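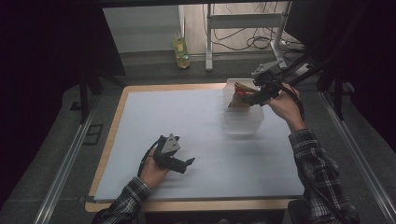

Mesa de trabajo, tablero claro con borde de madera.

Saragih – vocabulario de la merienda y el picoteo

Saragih es una lista de palabras y expresiones que la gente usa en casa, en el colegio y en la tienda para hablar de lo que se come entre horas. Contiene 1694 entradas recogidas por escrito en 25 localidades. Cada entrada lleva la forma tal como la escribió la persona informante, una forma normalizada, una definición breve y hasta tres ejemplos de uso.

El conjunto está en español. Hay préstamos, sobre todo del inglés y del francés, y se conservan cuando el informante los da como palabra corriente.

Contenido del paquete

Son cinco ficheros de texto separados por tabuladores, en UTF-8 y con cabecera en la primera línea:

entradas.tsv: una fila por entrada, con identificador, forma original, forma normalizada y categoría gramatical.
definiciones.tsv: una o más definiciones por identificador.
ejemplos.tsv: frases de uso, copiadas sin corregir la puntuación.
lugares.tsv: código de localidad y comarca.
variantes.tsv: relaciones entre entradas (variante gráfica, diminutivo, sinónimo parcial).

El identificador es un número sin significado. En versiones anteriores incluía el código de lugar y eso daba problemas cuando una palabra aparecía en más de un sitio, así que se eliminó. Si tiene un programa que leía los tres primeros caracteres, hay que cambiarlo para que consulte lugares.tsv.

Cómo se recogió

La encuesta se hizo con un cuestionario en papel. Se preguntaba por situaciones: cómo llama usted a lo que se lleva un niño al recreo, a lo que se saca cuando llega una visita sin avisar, a lo que queda en el fondo de la bolsa, al trozo de pan con algo encima que se come de pie. No se daban opciones. El cuestionario de Vallusance tiene una pregunta más, sobre el desayuno de media mañana, y sus respuestas se marcan con la etiqueta «almuerzo».

Los cuestionarios se transcribieron a mano y después se compararon dos a dos. Cuando la letra no se entendía, la respuesta quedó fuera. 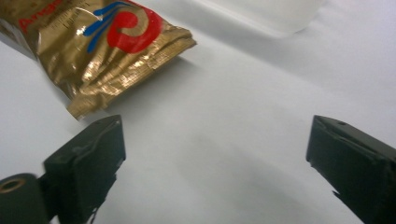
El campo de categoría distingue sustantivo, verbo, locución e interjección. Los verbos son pocos pero variados: «picar», «picotear», «merendar» y «matar el gusanillo», este último clasificado como locución. «Picar» tiene varias definiciones y conviene no fusionarlas, porque en algunos lugares supone compartir plato y en otros no.

Normalización

La forma normalizada sigue la ortografía académica en tildes y en el uso de b y v. No se toca el género: si alguien escribió «la chusma» para las migas del paquete, así se queda. Los diminutivos tienen entrada propia cuando el informante los dio como respuesta principal («bocadito», «galletica») y van a variantes.tsv en los demás casos.

Las marcas comerciales usadas como nombre común se retiraron de entradas.tsv. Quedan algunas dentro de los ejemplos, donde quitarlas habría dejado la frase coja.

Limitaciones

La muestra no es proporcional a la población. Vikstead y Skuklow aportan más respuestas que el resto porque allí el cuestionario se repartió en los colegios y volvió relleno por las familias. No se deben sacar frecuencias de uso de estos datos. La presencia de una palabra indica que alguien la escribió; su ausencia en una localidad no indica nada.

Tampoco se preguntó la edad. Hay palabras que parecen de gente mayor y otras que suenan a patio, pero eso es impresión de quien lee y el conjunto no permite comprobarlo.

Cuestiones abiertas

La principal es qué hacer con «chuchería». En parte de las respuestas designa solo lo dulce; en otras incluye patatas fritas, pipas y cualquier cosa de bolsa. Ahora mismo hay una única entrada con dos definiciones. Se ha propuesto partirla y el asunto sigue sin decidir.

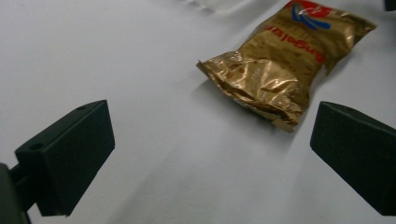 Zahira Entili: yo la partiría en dos entradas. En mi casa las patatas no eran chuchería, eran «cosas de picar», y si pedías una chuchería te daban un caramelo. Con una sola entrada, quien busque sinónimos de «golosina» va a encontrarse «ganchito» y va a pensar que es un error de la tabla. También revisaría «guarrería», que tiene el mismo problema y además es despectiva según quién la diga.

La propuesta afecta a variantes.tsv, porque los sinónimos parciales de «chuchería» apuntan todos al mismo identificador. Si se acepta, el antiguo se conservará para el sentido dulce y se creará otro para el salado. Lo mismo valdría para «guarrería», aunque ahí hay menos ejemplos y no todos se dejan clasificar.

Uso

El conjunto sirve para consulta, para preparar materiales de clase y para comparar con otros repertorios léxicos. Al cargarlo en una hoja de cálculo hay que indicar que el identificador es texto; de lo contrario se pierden los ceros iniciales y los cruces entre tablas fallan.

Los ejemplos se pueden citar con el identificador de la entrada y el código de localidad. Los nombres propios que aparecían en ellos se sustituyeron por una inicial.

Cambios

Última versión, mayo: se corrigen tildes en definiciones.tsv, se retiran filas duplicadas de variantes.tsv y se añade la etiqueta «almuerzo» – antes figuraba como nota libre.

Las correcciones se envían indicando identificador, campo y texto propuesto. Se revisan los lunes.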